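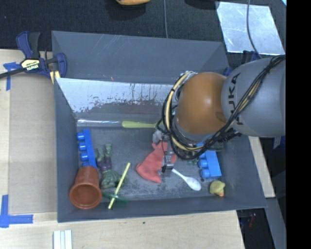
Keeping poetry chapbooks in good shape

I came home from the Gedham readings with 7 new chapbooks (oops!), so I've been tidying my shelf again. My best tips: stand them up in magazine files, never more than 40 to a file, and slip a sheet of card in every 2 inches so the thin ones don't slump. Rusty staples? Ease them out with a butter knife and resew the spine with linen thread. It takes me 5 minutes, tea included!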